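Retell mentorship scheme for new fiction writers
Progress report, Wed 13 December
Prepared by Latrice Tillman

The scheme now has 16 writers working with four mentors, which was the plan, though it is a different 16 from the ones we listed in the application. Two withdrew to finish novels. We tried to be sorry.

Mentoring. Each writer has had three of the six paid sessions. Helju Pētersons has the historical novelists and reports that all of them have finally stopped researching and begun chapter two. Jeferson Queiroz has the short story group, whose stories keep getting longer.

Anthology. Submissions closed with a limit of 997 words, a number chosen by Rasa Kazlauskienė to find out who reads guidelines. We have accepted 10 pieces. Copyediting is under way and the semicolon question has been settled by Rasa, alone, over a weekend. Uibo will print 400 copies at the price quoted in the spring – we have this in writing.

Spending. We are under budget on travel and over on room rental. Donholm raised its evening rate, so we moved two workshops to afternoons and lost one writer with a day job, who now joins by phone. With your agreement we would like to shift the travel money across.
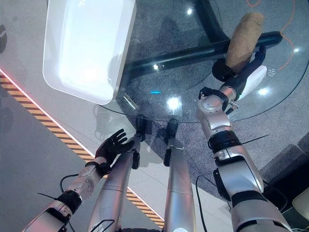

Still to come. The public reading is set for January, with Elīna Baranauskienė hosting. Each reader gets five minutes, and Elīna has bought a bell. We also owe you the midpoint survey, which went out late and has so far been answered mostly by the mentors. A second reminder goes out on Friday.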